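The Knocking at Ladefoged

Ditte Toft did not believe in the knocking, and she had said so to the whole family by the second cup of coffee.

"Pipes," she said.

"There are no pipes in that wall," said Urs Pichler, who had rented her the house at Ladefoged for 740 a week and seemed proud of the noise. According to Urs, a man had died there in May, 58 years ago, and he knocked when he wanted something. What he wanted, Urs could not say. Ditte noticed that the story had not been in the listing. She noticed, too, that it came up right after she asked for some of her money back.

Her cousin Mohit believed it at once. Mohit had also believed in Gramwood, the tonic that was going to regrow his hair.

"It was three knocks," he said. "Then two. That's a pattern."

"Three and two is any five knocks with a gap in it."

She sat up that night in the living room with a blanket and a notebook. At the top of the page she wrote Tue 27 December, and under it, Nothing yet. The wind got up. A branch scraped somewhere. Mohit lasted an hour and went to bed.
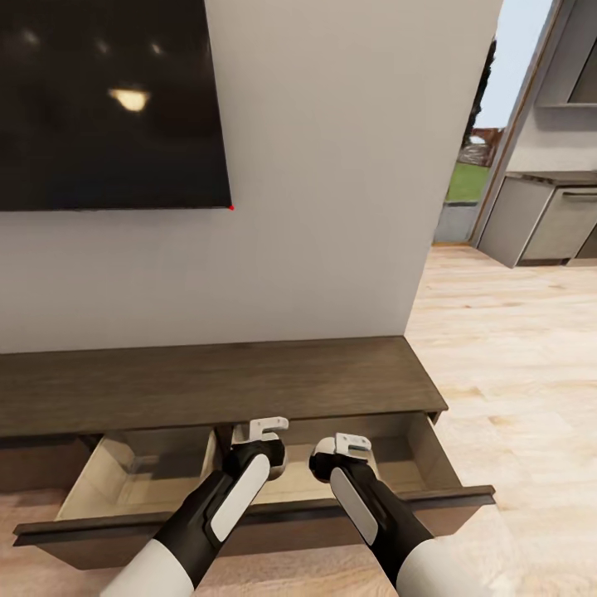
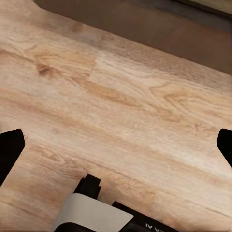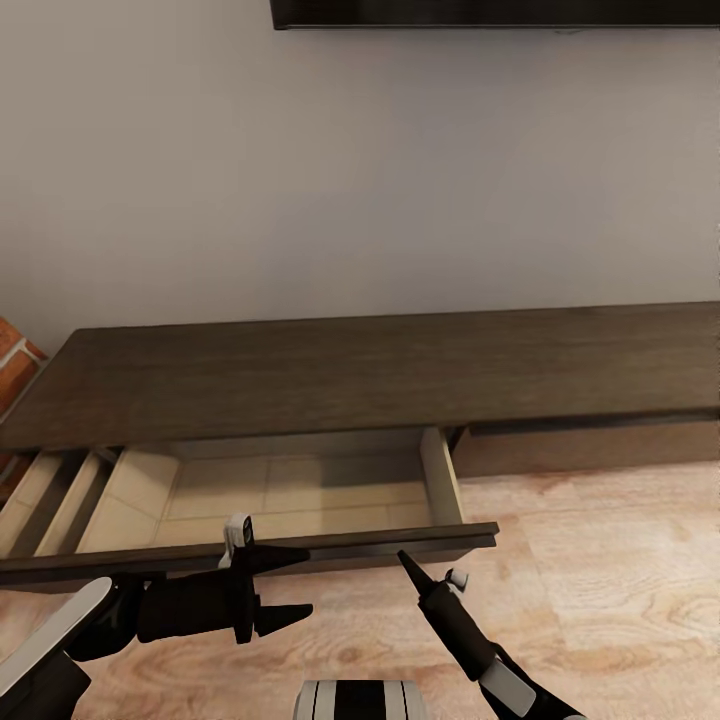

The knocking came a little after one, dull and patient, like a person who knows you are home. Ditte held her breath and hated that she was doing it. She looked at the television on the wall, switched off, with a smudge of yellow light lying in the black glass. Then she got up and put her ear to the plaster.

Three. A gap. Two.

"What do you want?" she said, feeling like a fool.

It stopped. She waited until her feet were numb, then went back to the notebook and wrote, Pipes. After a while she added a question mark, and then she tore out the page.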